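Home Journal Archive Contact
Search this site Type and press enter
2 min read

Moving House to Drundport: Notes on the First Month

The lease in Drundport began in September, and the household is now largely settled. The carriers, Flodero, delivered 50 boxes on a Friday, all of them before noon. The invoice came to 698 dollars, as quoted.

Address changes have taken longer than expected. The bank and the post office were notified in advance – the water company was not, and its first bill went to the previous address. Readers planning a move are advised to write to every utility before the keys are handed over.

Our new neighbor, Getachew Nigatu, kindly supplied the schedule for trash collection, which differs from the one posted in the lobby. Kitchen boxes were opened first, and meals at home resumed that same evening.

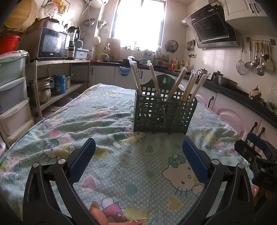
Should a tenant pay for a mail forwarding service? For a single move within the state, one year of forwarding is sufficient and worth the fee.

Eleven boxes of books remain sealed until the shelves are delivered.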